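3.2 Student task design in simulation

The course ran over one term at the Grønli campus and was open to second-year students with no earlier work in robotics. Of the 28 students who enrolled, all completed the first assignment and were then placed in teams. Each team received the same simulated arm, the same two-finger gripper and access to the Zomoma kitchen set, in which counters, walls and cabinets can be given different surfaces. Teams wrote their own task, their own success check and a short script that placed the objects at the start of each trial.

We asked for tasks that a person could explain in one sentence. Most teams chose to move a single item from one part of a counter to another. Two teams began with tasks that involved a drawer and later dropped them, as the contact settings took up more class time than the task itself. Their first scripts are kept in the course archive but are left out of the results in Section 4.

Control was by keyboard during the first half of the term and by a small learned policy in the second. The policy was trained with Brokard, a teaching library kept by our department. Each team recorded 55 demonstrations and could discard any of them before training. We did not set a rule for what should be discarded, and the teams differed a good deal on this point. Some removed every run with a pause in it. Others kept all of them.

Surface colors and patterns were changed between training and testing. Students had tended to tune their policies on one counter, and the change made weak policies easy to spot. Figure 3 shows one of the kitchens, viewed from behind the gripper.
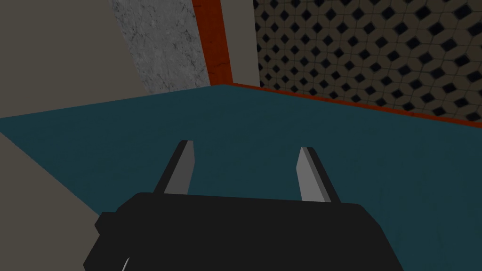

Figure 3. Open gripper over a teal countertop, with marble and patterned tile behind it.

Why were the teams allowed to write their own success checks? Writing the check was part of the assignment, and it made students state what they meant by a finished task before they trained anything.

Checks were read by a second team before use. The most common fault was a check that passed as soon as the object entered the goal area, even if the gripper still held it. The Ulluder grading script, used for the final scores, requires the object to be released and at rest.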